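Day 4 at Plastano, second shift. Quick one tonight, my feet are killing me.

So today they put me in Packing. I'd been told Packing is the easy bit. Whoever said that has not stood next to Toàn Vũ when the line is moving. He's been the lead there since the Bergeron building, before they moved everything over to this site, and he does not slow down to explain. He talks while he works and you catch what you can.

What I caught – every carton gets a slip, every slip gets a stamp, and if the stamp is smudged you do the slip over. Cartons for Murnero go on the left, everyone else on the right. No idea why. I asked and he said "always been left." Fine.

Target for the shift is 550 cartons. On a big order it can go up to 2000 across both shifts and they pull people in from Molding to help. Molding people hate it apparently. Too much bending.

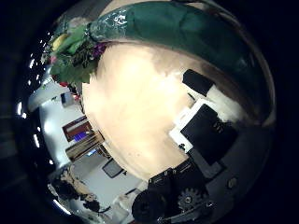

Flowers, greenery and a bit of shiny green.

Break was at 7. Ate my noodles too fast. Got talking to a woman from Labels who has a spreadsheet of every vending machine price rise, going back years, and she's not joking about it, she wants to take it to the manager. I'd sign.

After break I got moved onto the tape gun. Bad at it. Really bad. First few cartons looked like a kid wrapped them and Toàn just peeled them off and handed them back, didn't say a word. By the end I was okay-ish. He did give me a nod around 9, which I'm told is a lot.

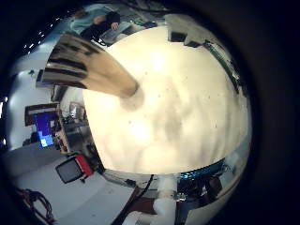 Phúc Triệu

Where was I. The tape gun. The trick is you pull it toward you and low, wrist straight, and let the teeth do the cut. I was sawing at it. Got a blister on my thumb now to prove it.

Also learned that the Zalside orders get checked twice. Every one. There was a mix up in September with the wrong lids, 100 boxes came back, and ever since then somebody opens them all up again before they go on the truck. Slow going but I kind of liked it. Quiet corner, radio on, just me and teh lids.

Tomorrow is the warehouse side. Forklift people. I'm not allowed to drive one obviously, just walk behind with the scanner. Then Saturday off, and I plan to sleep thru most of it.

Need to buy better socks. And gloves, if they have my size.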